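Infusion suite news - late, sorry, it's been that kind of month

Main thing first. Starting after the holiday schedule ends, the pre-infusion blood draw moves to the day before treatment for anyone on a 3-week cycle. Same-day draws stay for weekly patients. The Bostbridge lab opens at 7, Motholm at 7:30, and either one can send results over to us. If your counts come back low we call you that afternoon, so please make sure the front desk has a phone number you really answer.

Why the change. Too many people were driving in, getting stuck for blood, sitting two hours and then being told their neutrophils weren't high enough to go ahead. Hélène Simard went back through the log from June on and found 1,632 visits with a same-day draw. Waits were worst on Mondays and after long weekends. No suprise there.
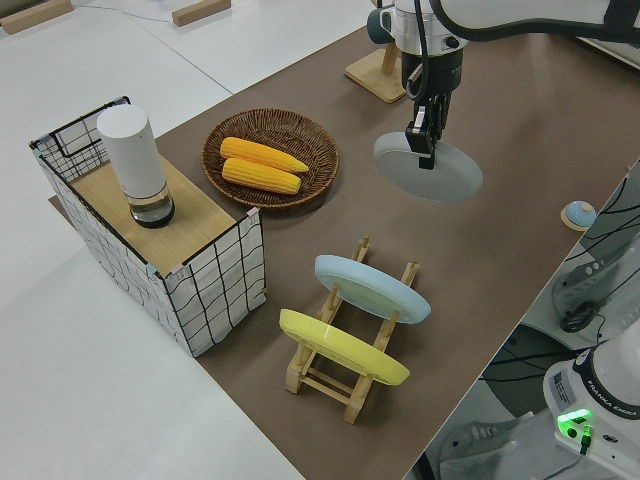
Transport. The McKinnon van will cover the extra lab trip for patients already signed up for rides. No new form. Just tell the driver or call the ride line by noon the day before. If you're not signed up and getting in twice is a problem, say so - we can still do same-day for hardship and we'd much rather know now than have you skip a draw.

Ports. Lab staff at Bostbridge can access a port, Motholm can't yet. So if your arm veins are shot, go to Bostbridge. Numbing cream goes on a good hour ahead, covered, and bring the cap back if it's one of our tubes.

Fevers, again. 100.4 or higher, call. Day or night, don't wait for the morning, don't take Tylenol first and see what happens. The after-hours number is on the back of your yellow card. Lost the card? Ask for another, we have a drawer full.

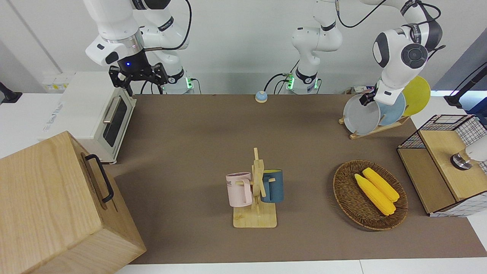
Brittany Friesen wrote in to say the day-before draw worked fine for her during the trial run, except that she spent the evening staring at the phone. She would like a call either way, good counts or bad. Fair point, and two others asked for the same thing. We're going to try it: a short message by 6 pm whichever way it goes. If you haven't heard by then, call and ask for the charge nurse.

Evening support group is back in the Lalletti room, second floor, chairs at the far end if you need to be near the door. Family welcome. Parking is free after 5 but you have to get the ticket stamped at the desk, the machine won't know otherwise.

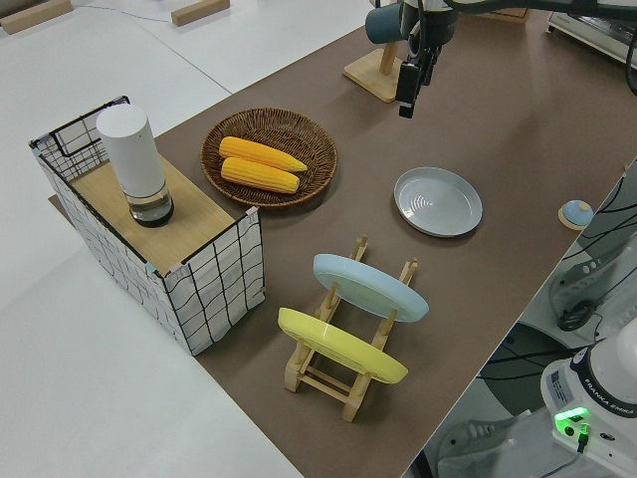 Also the dietitian has open slots again on Thursdays, 20 minutes, phone or in person. Good for mouth sores, taste changes, weight dropping off. You don't need a referral, just ask your nurse to put you down.

Flu shots - ask your oncologist about timing before you get one at the pharmacy. Household members should go ahead and get theirs.

Blanket warmer is fixed. Chair 11 still doesn't recline, part is on order

Motholm Cancer Care, Infusion Suite Newsletter | November 28, 2022 | Contact the front desk | Back to top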